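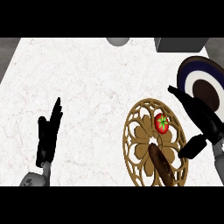
Figure 1. Simulated kitchen counter with both arms in view. The tomato and the bread roll are on the trivet, and the plate is behind the right gripper.

Two-Arm Table Setting in Simulation
Student project report
Eimear Scanlon
July 31, 2023

1. Goal
The project was to write a controller that moves food from a trivet to a plate using two robot arms in a simulated kitchen. All of the work was done in software. The course allowed us to pick our own objects and our own counter layout, and I chose a tomato and a bread roll because they need different grasps.

2. Setup
The simulator is Skasel, run on a lab desktop. The motion planner is Zivell, which was already installed for the course. I used the marble counter from the course library and left its surface friction at the default value. The trivet is an openwork model with a flower shape in the center. Its lattice rim turned out to matter more than I had planned for (see section 4).

The view in Figure 1 is the one I used for checking runs by eye. It looks down on the counter from above. The top of the counter is cropped in this view, so I kept all target positions lower down.

3. Method
Each run starts with the food on the trivet and both arms clear of it. The right arm does the picking. The left arm is held over open counter until the planner calls it, which happens only if the plate needs to be steadied.

I recorded 49 runs. For each one the script saved the joint positions, the object positions and whether the food ended on the plate. Food that touched the plate and rolled off was marked as a failure. The whole set came to 3071 saved steps after I removed the idle time at the beginning of each run.

4. Results
The tomato was the easier object. A grasp from the side worked with the fingers set wide, and most failures came from closing too fast, which pushed the tomato toward the rim of the trivet.

The bread roll was harder. It is long, and a grasp near one end let it swing. When a fingertip went below the top of the lattice, the collision model caught on the cutouts and the arm stopped. I replaced the collision shape of the trivet with a flat oval and the stops went away. The drawn model was not changed.

Two runs were thrown out because the plate had loaded partly inside the counter.

5. Problems
The left arm was used less than I wanted. The rule for steadying the plate was too strict, and I did not have time to tune it. The planner also gave slow paths when both arms were close together.

6. Next steps
In August I will move the controller to the Aoun lab computer and rerun the same starts with a looser rule for the left arm. I also want to try a shallow bowl in place of the plate. The scripts and the edited trivet file are in the course folder under Endden.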